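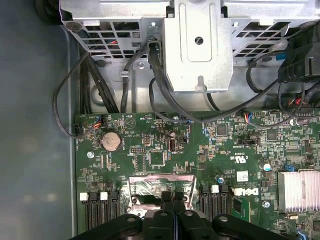 Wrist camera, gripper over a Dell board with the drive cage and cabling still in.

Sep 20, 2022

Budget thread for the desktop teardown cell. The request for next fiscal year went in this morning, and several people asked how the lines were built. Posting the reasoning as well as the totals.

1/ Scope first. One arm, one bench, used desktops in open chassis. Tasks are memory, coin cell, front panel connectors, processor in and out of the socket. Heatsinks stay manual for now. Anything with a riveted cage stays manual too.

2/ The arm is already owned and depreciated, so it is not in the request. What is in the request: gripper, fingers, wrist camera, fixturing, spares, integration labor. Five of those six were underestimated last time.

3/ Gripper. Two quotes, Jorkik and Hirkeck. Jorkik came in at $3,344 with the coupling plate included. Hirkeck was lower on the sticker and higher once the coupling and the cable set were added back. Always ask for the quote with the coupling. It is listed separately about half the time.

4/ Width matters more than stroke for this work. A PC case is a box with walls, and the gripper body has to go down between them along with the fingers. Most catalogs give stroke and payload on page one and put the body envelope in a drawing at the back. Get the drawing before you get the price.

5/ Payload is close to irrelevant. A desktop processor weighs very little. We had been pricing a heavier gripper class out of habit from the palletizing side. Dropping a class paid for the camera.

6/ Camera, $1,743 with lens, bracket and a flex-rated cable. The cable was a real share of that. A standard cable on a moving wrist is a consumable, so either pay up front or put it in the spares line. We did both.

7/ Cables inside the chassis are the other reason the camera is a separate line with its own justification. Fan leads and drive leads sit wherever the last person left them. You can't teach a fixed path through that and expect it to hold for the next unit. If finance wants to cut vision, cut the cell.

8/ Fingers. Narrow ones, with the tips treated as wear parts. $258 a set from Jõgi, lead time four weeks in June and longer now. Request has three sets. One on the tool, one on the shelf, one for the crash in the first month.

9/ Sacrificial hardware. Easy to forget. You need motherboards and processors you are allowed to ruin, and they have to be the same models you plan to run. Culano sells scrap-grade desktops by the pallet. Inspect before you accept, and ask for units with coolers off if you want the socket reachable on arrival.

10/ LGA sockets are where the scrap budget goes. The pins are in the socket, on the board side. A part set down at an angle can bend them, and then the board is a donor. Assume you will lose boards during tuning and write the number down where the approver can see it.

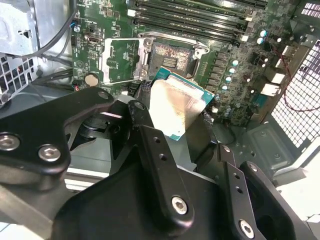 Renu Shukla: What did you put in for compliance? We bought a stiff gripper for the same kind of job and ended up adding a force sensor six months later out of the maintenance budget. It cost more that way, and the cell was down while the flange was reworked. I'd put the sensor in the first request even if you plan to leave it in the drawer.

11/ Fair point from Renu, so taking it next. The sensor is in as an option line, priced but unapproved. The flange stack was drawn with room for it. If the insertion trials go badly we exercise the option without a new request. Approval for an option line took one email. A mid-year addition takes a quarter.

12/ Cleaning. Old thermal paste gets onto heat spreaders and, on used boards, apparently into sockets. A socket in that condition is fine for motion trials. It is no use for a pass/fail on electrical contact. Budget solvent, wipes, swabs and bench time, and keep a separate clean set of boards for acceptance.

13/ Fixturing. A chassis that slides on the bench makes all your positions wrong. We asked for a plate with adjustable stops and two toggle clamps, made in house. Material only in the request, shop hours charged internally.

14/ Integration labor, some 203 hours. Split is roughly half calibration and path work, a quarter vision, and the rest divided between guarding, paperwork and waiting on parts. I would not defend the split to the hour. The total is close to what the previous cell used.

15/ What I left out on purpose: a second arm, a tool changer, automatic screwdriving. Each one is defensible. Each one also adds a vendor, and the review slows down with every vendor on the form.

16/ The socket lever and load plate are still an open question. One gripper can hold the processor or work the lever. For the first phase a person opens the plate and the arm does the handling. Cycle time in the request reflects that.

17/ Payback is calculated on units per shift with the operator still present. Do not claim a removed operator in year one. Ours would be loading chassis, opening plates and clearing cables.

18/ Spares line, for anyone copying the sheet: fingers, finger screws, camera cable, one bracket, clamp pads. Hex screws in the finger links need threadlocker and a torque note in the maintenance plan.

19/ Jorkik's quote is valid for 60 days. Hirkeck's is 30. The review meeting is inside the first window and outside the second, so that settled part of the comparison.

20/ Will add the revised sheet with the sensor option broken out once the flange drawing is signed.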